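Diary: the panels are up, and the meters are finally talking

April 15, 2025 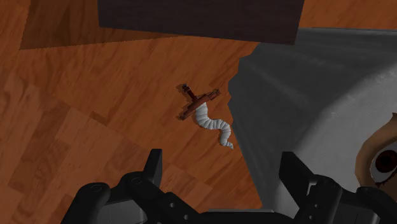

Roald Magnusson
Energy and grounds manager, Soltard Airfield

What a day! I've been up since before the first mail plane and I should be in bed, but I want to get this down while I still remember the order it happened in.

We switched on the hangar roof. All of the south side of Hangar 3, the long one, from the fuel office end to where the old wind sock bracket is still bolted on (I keep meaning to take that down). The electrician from Hämäläinen had me stand in the switch room with him, and he let me throw the handle myself. It makes a very plain clunk. Then the inverter ran through its checks, which took long enough for me to get nervous, and the display came up with a number on it and the number started climbing. I may have shouted. He was kind about it.

The sky was patchy all morning, so I got to watch the reading sag every time a cloud came over and then jump right back. I had no idea it would be that quick. You'd think it would be sluggish, like a radiator, but the cloud's shadow crosses the apron and the number falls with it. I stood outside with the handheld display like a kid with a kite.

Some notes for myself, before I lose the envelope I wrote them on. There are 400 panels on the roof as built. The drawings from last year had a few more along the east edge, but the fire lane needed to be wider, so those went. The cable run comes down inside the northwest corner, NOT the northeast as the old plan says. I need to get the plan fixed before anybody drills into that wall. The isolator key is on the red hook, spare with the tower.

Peak reading before lunch was 79 kilowatts, with a good bit of haze still up there. The runway lights, the tower and the terminal heat pumps together were pulling less than that at the time, so for a stretch we were sending power back out to the grid! From an airfield! I called Pendel to tell them, as they're the ones buying it, and the woman on the phone said yes, she could see it on her side. So it's real.

The glare question came up again, of course. Two pilots stopped me outside the coffee counter and asked whether they were going to be blinded on final. Fair question, and I'd much sooner be asked than have it grumbled about. I walked them through the study we did last fall. The roof pitch is shallow and the panels have the matte coating, and the only time the reflection goes anywhere near the approach is early on a few winter mornings, when it passes well under the glide path. One of them then took his Cessna around the pattern twice to see for himself and came back and said it looked like a pond. I'll take pond.

Spent the middle of the afternoon with the carbon numbers. This is the part I thought I'd hate when I took the job, and I've gotten kind of fond of it. Our own share for last year (heating, ground vehicles, the generator, the fire truck drills) came to 2513 tons, and that's the number I've had taped over my desk since the winter. The roof will bite a decent piece out of it. Not the vehicles, obviously, those are next. I want two electric tugs by the end of the year and I've started leaving the brochure in places where people eat lunch.

For whatever is left, we pay into the Nulness wetland project, and I went back through their latest report today. They've blocked another of the old drainage ditches, and the water is standing where it should. I'd like to go out and look at it properly. Paying for a bog you've never set foot in feels strange, and I want to be able to answer questions on it at the open day without reading off a sheet. They said any time in May is good, bring tall boots.

Still to do:

Ask about bird spikes under the lower panel row. The pigeons have already been up to inspect.
Move the de-icer drums away from the inverter room door.
Get the public display for the terminal working. It's on the wall, it has power, and it shows the time in some other country.
Send the first day's readings to the insurance people.
Thank the night crew with something better than donuts. They shifted every plane out of that hangar and back again for the crane, twice, in sleet.

Around sunset I walked the perimeter road to check the fence lights, and I stopped by the far gate to look back at the hangar. The roof had gone dark blue and there was a little pink in it from the west. The handheld said 3 kilowatts, then two, then it dropped away to nothing and the inverter went to sleep for the night. I stayed out there longer than the fence lights needed. A hare was sitting on the grass strip and paid me no mind at all.

The lamp by the second gatepost is out again. I'll bring a ladder tomorrow and get the first reading of the morning on my way past.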